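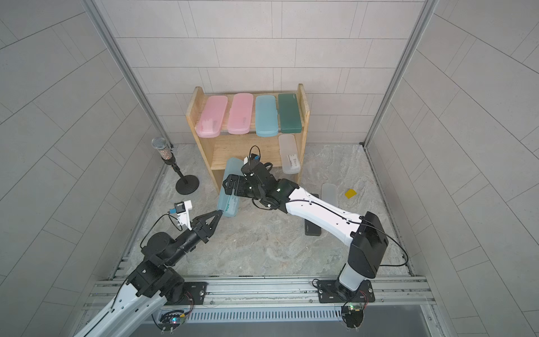

Ticket 1693: Orkar Caverns fast travel point missing after loading a save

Status: Resolved, fix pending in next patch
Game: Trelwood
Opened by: Mercedes Ríos
Handled by: Nhyira Quaye
Build: 419
Category: World map / Fast travel

Original report

After I load my save, the waystone in Orkar Caverns is gone from the world map. The other waystones still show up. I lit this one before the bridge, saved at the camp next to it, and quit to the title screen. When I came back, the icon was missing and the name of the area had gone gray, as if I had never been there.

If I walk to the stone it is lit and makes its sound, but pressing the interact button does nothing. I can't travel to it or from it. The walk back from the Salgado Marsh takes a long time and the ferry only runs at night, so I would like to get this working before I go on to the Titell boss.

I have reinstalled the game once. No mods.

Steps to reproduce (from the reporter)

1. Enter Orkar Caverns from the Salgado Marsh side.
2. Light the waystone before the bridge.
3. Save at the camp.
4. Quit to title and load the same save.
5. Open the map.

Log

9:40 am, Nhyira Quaye
Tried the steps above on a new save in build 419. The waystone stayed on the map. Asked Mercedes for her save file and whether she had spoken to the ferryman before lighting the stone.

11:15 am, Mercedes Ríos
Save attached, it's slot 2. I did not talk to the ferryman. I got into the caverns by dropping down from the ledge above the marsh, so I never took the boat. I didn't know that was a shortcut.

11:50 am, Nhyira Quaye
That is the difference. Loaded slot 2 and can see the problem. The area has two flags. One is set when the waystone is lit, and the other is set when the player gets off the ferry. The map checks both when a save is loaded, but only the first one while you are playing. So the icon appears when you light the stone and goes away on the next load.

The interact button fails for the same reason. The stone is lit, so the game doesn't offer to light it again, and the area counts as undiscovered, so the travel menu won't open.

1:20 pm, Nhyira Quaye
Reproduced on a new save by using the ledge. Happens every time. Also checked the Titell entrance, which has a back way in through the well. Titell only uses one flag and is not affected.

Workaround

Go back to the marsh and wait at the dock until night. Talk to the ferryman, pay the fare, and ride across to the caverns. Step off the boat onto the landing. The area name should come up on screen. Save at the camp and reload. The waystone should be back on the map.

If you have already finished the ferryman's quest and he has left the dock, ring the bell on the post. The boat comes without him and sets the same flag.

Restoring an older save will not help unless it was made after a ferry ride.

2:35 pm, Mercedes Ríos
Did the ferry ride. Area name came up, saved, reloaded, icon is there and I can travel to it. One thing, the map now says I have found 9 waystones and I count 8 icons. Is that part of this?

3:05 pm, Nhyira Quaye
Yes. Orkar was counted once when you lit the stone and again when the second flag was set. It only affects the number on the map screen. It does not change the waystone achievement, which looks at each stone separately. I have added it to the same bug.

Resolution

The fix removes the ferry flag from the map check and recounts waystones on load. Saves with the problem will be corrected the first time they are opened in the new build. The ledge will stay as it is.

Ticket closed by Nhyira Quaye. Reply to this ticket to reopen it if the icon goes missing again after the patch.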